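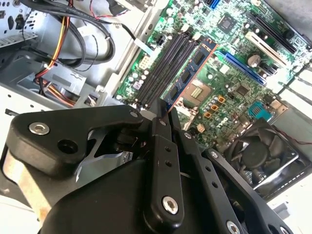 Ticket: Funimari print queue stalls, Dadholm office
Opened by: Daryna Stelmakh
Status: closed

Print | E-mail this ticket

Symptom: invoices sent from Funimari sit in the queue for 20 minutes, then print all at once. Labels are not affected. Started in April after the Mudano update.

9:35 Restarted the spooler. Queue cleared, then stalled again on the next batch. Event log shows a timeout on port 2 and nothing else.

10:20 Moved the queue to the spare server. Same delay, so the old server is ruled out.

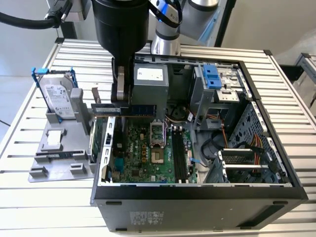
The timeout value in Funimari is set per queue and was left at the default on both servers. Changing it had no effect on the delay. A memory fault was considered as well. Reseating a module in a tower is simple enough with the case on its side and the side panel off, but the logs gave no grounds for it and the step was skipped.

11:12 Compared driver versions. Invoices use the Maksymiv driver, labels use the generic one. The update replaced the first and left the second alone.
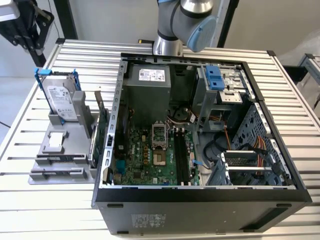
Dell tower, side panel off, both long memory slots empty.

13:35 Rolled the Maksymiv driver back to the previous build. Sent 12 test invoices. All printed without delay.

Fix: keep the older driver and block it from automatic updates. Reopen if the stall returns.

Print | E-mail this ticket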